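Dry hands, week two

I wash my hands nearly 30 times a shift, and by January my knuckles look like a relief map. Chathurika Sikder, who has the locker next to mine, swears by a tub of Nuvska. I've been loyal to Hourani, mostly out of stubbornness and a bulk order.
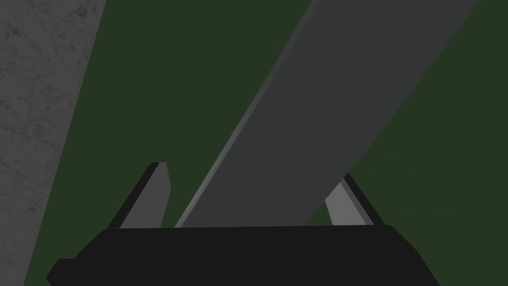
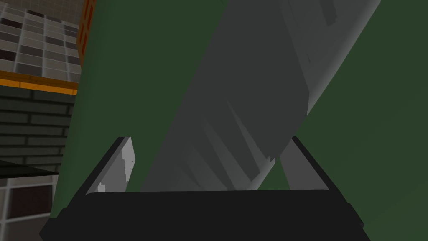
Dark green in both, two views.

So I'm doing left hand Nuvska, right hand Hourani, for 4 weeks. A sample size of me. Chathurika pointed out that I rub my hands together, so both are presumably getting both. I have bought cotton gloves for bedtime, very Victorian. Left knuckles still sting in the shower, right thumb has a new crack. More when I have skin to report.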